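Sorting Toys and the Claims on the Box
Project report, Erville course group
Wolfram Rathjen

3. What we set out to test

The packaging of most shape sorters promises a lot: early geometry, patience, hand control. We doubted that much of it could be shown in one term, and we still do. The literature we found through the Chávez reading list was thin. One survey of 242 parents asked only whether they thought the toy had helped, and a parent who paid for a toy is a poor judge of it.

So we kept our question small. Does a plain, dark setting change how long a child stays with the block? In October we ran 11 sessions with a low gray tray, open at the top, and compared them with sessions on a playroom rug. 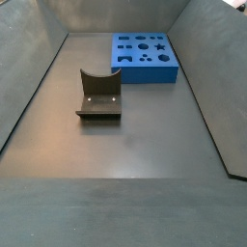
Figure 2. Blue shape-sorter block and black L-shaped holder on the floor of the tray.

The block stands out well against the dark surface, and I would not argue with that part of the design. What I question is the step from "easy to see" to "easier to learn from," which our first draft took without any evidence.

4. Results

Median time with the block was 232 seconds in the tray and nearly 900 on the rug. The rug figure is hard to trust. Children there wandered off, came back and were still on the clock, and our two timers disagreed on when to stop it. Leaving out the disputed sessions shrinks the gap so far that I would not call it a finding.

Hadora, the other group on this topic, reported a clear benefit from dark surfaces. They used the Wuteck scoring sheet, which gives points for looking at the toy. I don't see how looking counts as sorting.

5. Open points

The tray walls may have mattered more than the color. We never tried a light tray of the same size, and we should have done that first.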